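Search datasets, tasks, files
Clear

# Davov Household Textile Patterns

Last updated: August

Davov is a small table of printed fabric and wallpaper patterns found in rental homes in the town of Lellden. Each row is one pattern. It was put together by Svitlana Lysenko to help people match old prints when they need to patch a curtain or replace a strip of paper.

## What is in it

The table has 69 rows and 6 columns: pattern ID, motif, layout, main colors, surface, and room. Almost 60 of the rows have a repeat length in the notes file. The rest were too worn to measure.

Motif is picked from a fixed list (fern, leaf, dot, damask, check, plain stripe, other). A row can have more than one. Layout is either scattered, striped, or grid. Damask set in vertical bands is entered as damask, striped.

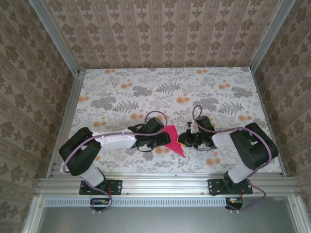

## How colors were named

Color names are plain words such as gray, beige, and orange. We did not use paint codes. Two people named the colors on their own, and where they disagreed the row has both names with a slash.

## Known problems

- Khunthong Street is over-represented.
- Kitchens have only 5 rows.
- Older rows use "cream" where newer ones use "beige."
- Repeat lengths are in inches, except in rows marked cm.

## Loading

The file is a UTF-8 CSV with a header row. Empty cells mean not recorded. The Clorkitz import script reads it without changes.

Send corrections to Svitlana with the pattern ID in the subject line.

Tags: tabular, home, textiles, English, small (under 1K rows)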